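Unit 4: Paving and floor finishes
Handout 2 – Clay pavers indoors
Tutor: Deok-su Sung

Read before the September site visit to Nandby. Bring it with you, along with the table from Handout 1.

Why clay

Clay pavers are fired right through, so the colour does not wear off with traffic. A scratched paver shows the same clay underneath. Concrete blocks are cheaper and more regular in size, but surface pigment fades and the aggregate starts to show. For an entrance hall or a corridor with outside doors, clay is usually worth the extra money.

Bonds

Running bond (also called stretcher bond). Each row is offset by half a unit. Quick to lay, few cuts, and the eye follows the long joints. Lay the rows across the main direction of travel where you can.

Herringbone, 45 or 90 degrees. Locks together well and is the usual choice where there are vehicles. Indoors it is mostly a matter of looks, and the 45 degree version means a cut at every edge.

Basket weave. Only works if two widths plus a joint equal one length. Check the actual size of the paver and not the catalogue size.

Mixing colours

Most clay ranges vary from pack to pack. Draw from at least three packs at once, working down each pack vertically, or you will get bands of colour across the floor. This matters even more with a deliberate blend. The Inskip job used a buff and red mix with a small share of dark units, and the first bay had to be lifted when the dark ones ended up in a clump by the door. Lay 60 units dry, stand back and look before you bed anything.

Bedding and joints

Indoors, use a full mortar bed on a sound slab. Sand beds move and the sand gets everywhere. Joints of 10 mm are normal. Carry movement joints through from the slab – never bridge them.

Cleaning and sealing

Brush off mortar smears the same day. Acid cleaners are a last resort and should be tried on a spare paver first. Sealed floors are easier to mop but can look patchy after a few years under heavy use.

For the visit

Sketch one corner and one doorway, and mark where the cuts fall. Note the bond and the range of colours.

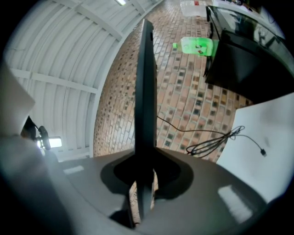 Hand in your sketches with the worksheet. Late work goes in the tray outside room 13.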